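Last updated: Tuesday, November 19, 2019

Hi Iona,

Quick update on the grant, mostly about the Uvthorpe open day, which I know you wanted to hear about. We had 100 people through the door, more than the room really likes, and the sign-up sheet for the next one is already full - so I'm calling that a good day! Ruan Masilela ran the hand-held gripper table and I did the talking. The Mevico folks sent eight people and stayed right through lunch.

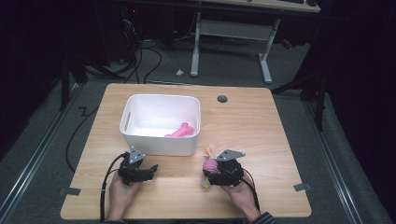
Our sorting table was the big draw, and I'd like to keep it for the December visit. The task is simple enough that anybody can have a go: pick toys up with the grippers, one in each hand, and put them in the white bin. Picking up a ridged pink toy with the right gripper while the left one stays empty sounds easy until you try it (I was terrible). Kids did better than the engineers, by the way.

Money next. We spent $900 on the day, mainly tables, snacks and the van, and that's inside what you approved. I still owe you the Prunetti receipt. Charpentier has asked for a private demo, and I'd love your okay before I say yes - they want a date before the holidays.

Talk soon,
Ruan's other half of the team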